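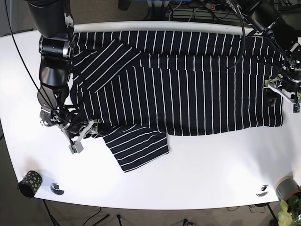
The flat fold: how a shirt loses its creases, or keeps them

Household skills

Most creases in a stored shirt are put there in the first half minute of folding. The iron gets the blame, and so does the wardrobe, but the usual fault is a sleeve laid across the body before the body was flat. Pressure from the garments above does the rest, and after a fortnight in a drawer the line is set.

Amna Rizvi has taught garment care for 11 years, latterly at the Prendley workrooms, where hotel and theatre laundries send their new staff. Her introductory session lasts two hours and covers four items: a long-sleeved shirt, a T-shirt, a pillowcase and a single sheet. No iron is switched on until the second session.

"People want to start with the sleeves," she says. "The sleeves are the last thing that should worry them. Get the body square first."

The surface

A folding surface should be smooth, level and larger than the garment on all sides. Rizvi prefers a hard table to a bed. A mattress gives under the hand, so the cloth is pushed into a hollow each time it is smoothed, and the wrinkle simply moves along. A pale top is useful for dark clothes and a dark one for whites, as the outline of the hem can then be checked at a glance.

Height matters over a long session. The tables at Prendley are set level with the folder's hip bone. At home a kitchen worktop is usually closer to this than a dining table.

The shirt

Lay the garment face down with the hem towards you and the collar away. Pull the two side seams outwards together, then run a flat palm from the centre to each edge. Wrinkles collect in two places, at the shoulder and where the sleeve joins the body. Both should be cleared before anything is turned over.

Bring the first sleeve across the back at the shoulder seam. It will lie at a slant, and this is correct up to a point. The slanted sleeve is then folded back on itself so that it runs parallel with the side of the shirt. Leaving it on the diagonal puts three thicknesses of cloth in one corner and one in another, and the finished fold will not stack level. Repeat on the other side, then fold the body upwards in two or three stages according to the depth of the drawer.

Stripes are a help to beginners. A vertical stripe shows any twist in the body at once, and the angle between the sleeve stripe and the body stripe tells the folder how far the sleeve has still to turn. Rizvi gives striped shirts to new trainees and moves them to plain cloth when the work is consistent. Checks come last, being the least forgiving when two edges are meant to meet.

Large pieces

Sheets present a different problem. The cloth is wider than the reach of one person, so the folder works by the edge and has to trust that the middle will follow. The grip should be close to the hem and light. A hard pinch in the middle of a panel raises a hump, and the surrounding cloth is drawn into shallow creases that point back at the fingers.
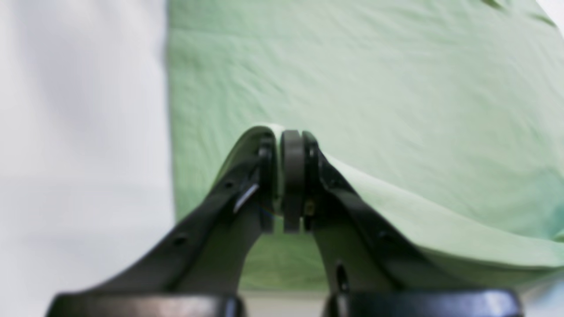 Light green cloth held at the pinch: the fabric rises into a rolled fold, with shallow creases to one side.

The remedy is to lower the piece, release it fully and smooth outwards before taking hold again. Trying to shake the crease out while still gripping the cloth tends to deepen it.

Garba Okafor, who manages linen stores for the Fraser group of guest houses, keeps 3572 pieces in circulation and has every one folded to a standard width. His shelves were built to that measurement. "If a sheet comes back two fingers too wide, it hangs over the shelf and catches dust," he says. "So it gets folded again — there is no other use for it."

His stores changed from a fold in thirds to a fold in quarters last August. The new fold takes slightly longer, but it gives a closed edge on the front of the shelf, and a single piece can be drawn out without disturbing the ones above.

Folding aids

Rigid folding boards are sold under several names. Puvness makes a hinged one in two sizes, and Tititz a flexible sheet that rolls up for storage. Both produce an even width. Neither corrects a garment that was laid down crooked, and a board narrower than the shoulders will leave a hard line down each side of the chest.

Okafor uses a board for towels only. Rizvi uses a strip of card cut to the width of her drawer, replaced when the corners go soft.

Knitwear should be folded loosely and placed at the top of the pile. Linen shirts are better hung.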